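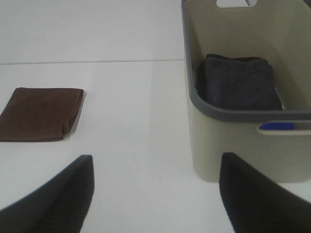
A folded brown towel and a basket with handle holes.

Why Are Towels So Fuzzy?

Hi! I'm Citlali Varela, and I love laundry. My brother thinks that's the strangest hobby in the world, but he also leaves his socks in the bathtub, so I don't listen to him much on this subject.

Go find a towel. Any towel will do, as long as it's clean! Now put your nose right up close and look at the fabric. On most bath towels you'll spot tiny loops of thread sticking up all over, like a whole field of very short noodles. Those loops have a name. They're called pile, and cloth that has them is called terry cloth.

So what are the loops for? Drinking! Most towels are made of cotton, and water likes to cling to cotton. When you wrap up after a bath, the water on your skin creeps into the threads and the little gaps between them. That creeping is called capillary action (say it like this: CAP-ih-lair-ee). You've seen it before if you ever dipped the corner of a paper towel in juice and watched the color climb. Loops give the water lots of extra places to creep into. A bedsheet can be cotton too, but it's flat and smooth, so if you try drying off with one you'll be standing there shivering for a while. I have tested this. Brrr.

Try it yourself

You'll need a washcloth, an old cotton T-shirt, 2 small plates and a spoon. Ask a grown-up which shirt you can use, because my mom was not happy about the one I picked.

Put 3 spoonfuls of water on each plate. Fold the washcloth and the shirt so they're close to the same size, then press one onto each plate and count slowly to ten. Lift them up. Which plate has more water left? Write it down or draw it, then swap the plates and go again. Scientists do things more than once, even when they're pretty sure they know what's going to happen.

Okay, now the folding part

A towel spread out flat takes up a huge amount of room. Fold it in half and it covers half as much space. Fold it again and it covers half of that! The towel didn't shrink, it just got thicker. Look at the edge where the cloth bends and you'll see it makes a round, puffy curve. Paper can make a sharp crease, but a fuzzy towel is too thick for that, so it rolls over itself instead.

I fold mine longways first, then in half, then in half again. My aunt does hers in thirds and says mine look like sandwiches. Both ways fit in a basket, so pick whichever you like best. Just make sure the towel is really dry before you put it away. A damp towel stuck in the middle of a pile can start to smell like a swamp, and that smell comes from teeny living things called microbes that are very happy to be somewhere wet.

And what about those holes?

Lots of plastic baskets have a long hole near the top on two sides. Slip your fingers through and you've got a handle! Now look at the ends of the hole. Are they rounded? Run a finger along them (gently) and think about how a pointy corner would feel with a full load of towels pulling down on your hand. Ouch! Round corners help the plastic too. Cracks love to start at sharp corners, and a curve spreads the pull out along the edge.

Tonight after your bath, take another look at those loops. They'll be squashed down and heavy with water, and by the time you get up for breakfast most of it will have floated off into the air.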